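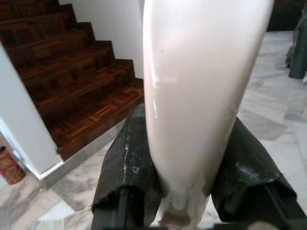 Does the shape of a drinking vessel change how much liquid people think it holds? Most people judge a tall vessel that widens toward the top by its height alone, and so they overstate the volume in the lower part and understate the volume in the upper part.

3.2 Stimuli and procedure

Volume judgments were collected at two sites, Clokley and Castska, using the same set of 10 vessel shapes. Shapes varied in taper angle and total height; capacity was held fixed at 300 ml. Each participant saw every shape at several fill levels and marked an estimate on a paper scale running from empty to full. No feedback was given during the session. Estimates were entered by hand and checked against the paper forms before analysis.

Of the participants recruited in January, 73 completed both blocks. Those who skipped more than 2 items in a block were left out. Room lighting was not matched between sites, and site was therefore entered as a factor in all models.

Fill level was defined as the height of the liquid surface divided by the inner height of the vessel. For a straight-sided vessel this ratio equals the share of capacity in use. For a tapered vessel it does not - the same ratio stands for a smaller share of capacity, and the gap grows with taper angle. Figure 1 shows a translucent tapered vessel with a milky white liquid in its lower portion.

Opaque liquids were preferred over clear ones. With water, several pilot participants reported trouble finding the surface, and their estimates at low fill levels were more scattered. The pilot data are not pooled with the main sample.

Figure 1. Tapered vessel, partly filled. The liquid surface is slightly uneven.

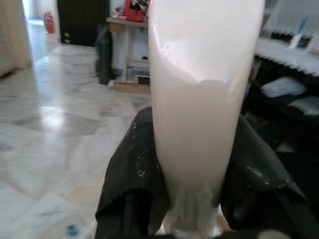

3.3 Analysis

Estimates were converted to signed error and fitted with a mixed model in the Prosura package, with random intercepts for participant and shape. Taper angle was centered before fitting. Residuals were inspected by site; the Castska data showed a longer upper tail, and the models were refitted with those points down-weighted. The sign of the taper effect was the same in both fits.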